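SPEAKER NOTES - "Small table, big mess: clearing up after play"
Staka play and home series, Wednesday session, 19 min incl. questions

Water. Clicker. Don't start till the back doors are shut, they bang.

Open: hands up, who's stepped on a brick this week. Wait for it. Let them groan.

Then straight in. Not a talk about having less stuff. People have stuff. Talk is about the ten minutes after play, the table with bricks AND food on it, and what order you do it in. Most of us do it in the wrong order (me too, for years).

The Huser survey, quick. 1263 households, we asked what gets left till last. Crumbs. By miles. Say the number once and move on, last time I got stuck on method for ages and lost the room.

Why crumbs last is a pain:
- they get in the bricks, then in the tub, then you've got a tub of crumbs
- you wipe round things instead of wiping
- sticky ones set overnight. Mention the Seidel flat, the jam. Short version!!

So, order. Food first. Packets off, tie or peg anything still worth eating, the rest in the bin. Then bricks. Then brush. Cloth dead last, and only if you need it.

Next slide. Give them a sec to look before talking.

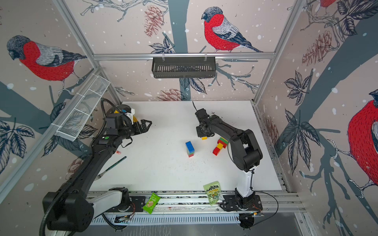
Slide 9. Bricks, crumbs, brush, snacks. Where would you start?

Take two or three answers from the floor. Someone always says the brush becuase it's sitting right there on the left, green handle, asking to be picked up. Fair enough. But the crumbs are all round the tower, so you'd be brushing round the tower. Snack packets along the front go first, the green one with the wafer on it and the big HIMALAYA one. Then the tower, then the bricks over on the right.

Point at the baskets. Black one at the back, white wire one on the left. Up off the table, so they don't eat your play space. Ask what they'd put in which. No right answer, just pick and stick to it. My pick: bricks in one, brush in the other. Food does NOT share with bricks.

Point at the wallpaper if mood is good. Bullfinches, pinecones. Someone will ask where to get it, dont know, move on.

The tower question. Comes up every time. Does a kid's tower have to come down? My view: no. Shift it to a shelf or windowsill, clean, put it back. At Turier we had a "keep till tomorrow" shelf and the arguments pretty much stopped. One tower per kid though. Be firm on that, it was a skyline by July.

If running late skip the tub sorting bit. Colour sorting is a hobby, fine if you like it, don't make the kids do it.

Give out the sheets now, NOT at the start, they read instead of listening.

Questions. Repeat each one into the mic. Likely ones: washing bricks (warm soapy water, net bag, air dry), toddlers, dogs.

Get the clicker back to the desk before lunch.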